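Grellance notebook, sound branch
February 3, 2023

Picking up where I left off, which is the crackle in Katville. Same symptom as before: title screen is clean, the first town is clean, and then you walk through the gate to the harbor and it sounds like somebody eating chips next to the mic. I had talked myself into believing it was my laptop. It isn't! Vasanthi gets it on her desktop too, same gate, same spot in the music loop.

Started the morning by reverting the resampler change from December, because I never fully trusted it. No difference at all, crackle right where it was. So I put the change back and apologized to it quietly.

Next I dumped what the emulated sound chip is handing over, before any of our mixing touches it. Opened the dump in the wave editor and the harbor section looks fine (a little clipped on the drums but I think the real Trestmont does that as well, you can hear it on the hardware recordings). So the chip side is good and we are breaking it on the way out. That narrows things down a lot. I should have done this on day one and I'm writing it here so I do it on day one next time.

The output buffer holds 2,000 samples. At the harbor gate the game does a big load off the cartridge, the frame runs long, and the buffer runs dry. We then fill the gap with zeros, and the jump from whatever the wave was doing down to zero is the pop. A bunch of those in a row is the crackle. I logged every time the buffer ran empty and lined the log up with the recording, and the pops sit right on top of the log lines. Very satisfying picture, I'll pin it in the channel.

Tried the lazy fix first, a much bigger buffer. Crackle gone, and the delay went up to 152 ms, which is horrible. Jumping in Katville felt like playing over a bad phone line (press, wait, little boing noise once the cat has already landed). Vasanthi played it for less than a minute and handed me back the controller. Not shipping that.
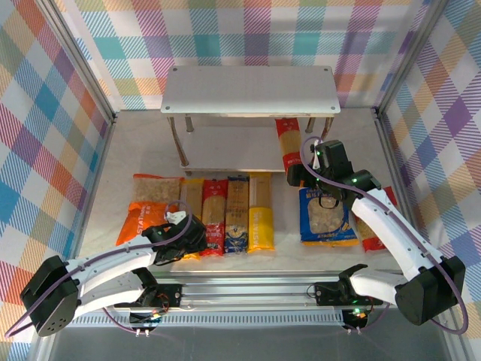
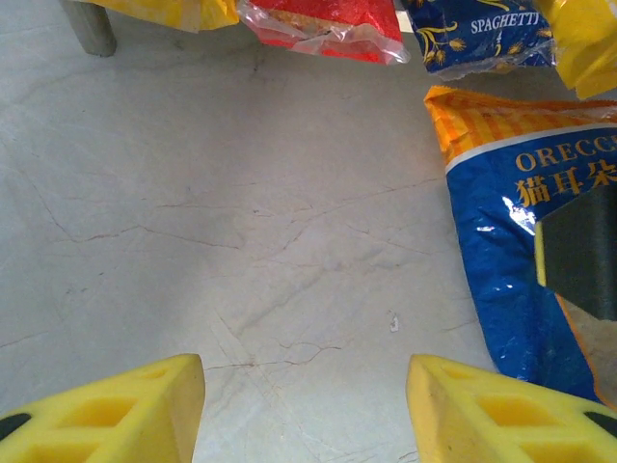
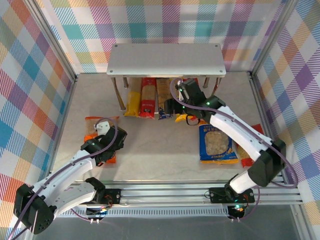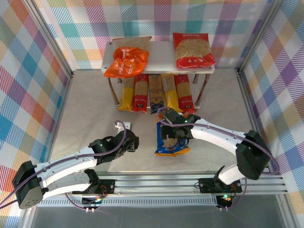 Second one is the floor up close; the last one shows the bags on the top shelf.

After lunch, attempt two. Kept the small buffer, and when it gets low we stretch what we have a tiny bit so it lasts until the long frame is over. Wrote it quick and ugly in the mixer file. First version stretched all the time, even when the buffer was happy, and the whole soundtrack went flat. I let it run through the town theme anyway and it was kind of pretty, like a music box winding down. Found the mistake, I was comparing against the wrong end of the buffer. Read pointer and write pointer swapped, the classic.

Second version only kicks in below a quarter full. Harbor gate is clean now on the laptop! I walked back and forth through it until I was sick of the harbor song. There is a very faint wobble if you listen on headphones and know where it comes, and I can live with a wobble. Vasanthi says she can hear it on speakers but she can also hear the monitor whine that the rest of us can't, so I'm putting that down as a maybe.

Then I ran the regression set. All 13 games boot, which is the main thing. Two of them sound different from the reference recordings:

- the kart one: engine noise is a touch lower when the race starts. Probably the same stretch kicking in during the load. Need to look at whether a quarter full is too eager.
- the puzzle one: the menu blip plays twice. I have no idea. It may have done this before my change, the reference recording is old and I didn't make it.

Vasanthi Kurian (full name so the log search finds it) is taking the puzzle one since she wrote the input code and has a hunch the button press is being read twice. If she's right then it has nothing to do with sound and I get to hand the ticket over with a clear conscience.

Side trip: speed. While I had the timer open I looked at why the harbor frame is so long in the first place. We copy the whole cartridge page every time the game asks for one byte from it. Every time! It's been like that since before either of us touched this code. If we kept the last page around we could skip most of the copying. I did not start on this today because I know myself and I'd have been here until midnight, but it might mean the stretch hardly ever has to run.

Also the save file thing. Somebody on the forum says their Katville save from the old build won't load in the new one. I tried with my own saves and both load. Asked them to send the file. My guess is they renamed it, though I've been wrong on this before.

The good test machine is still set up in the Subramaniam room with my branch on it, please don't pull main over it yet, the stretch code isn't pushed. I'll push once I've cleaned out the print lines (there are a lot of print lines, some of them rude).

Left to do:
- clean up and push the stretch code
- try an eighth full in place of a quarter, rerun the kart one
- new reference recording for the puzzle one off the real Trestmont, the cable is in the blue drawer
- keep last cartridge page, separate branch
- ask Vasanthi about the double blip before I touch anything in the menu code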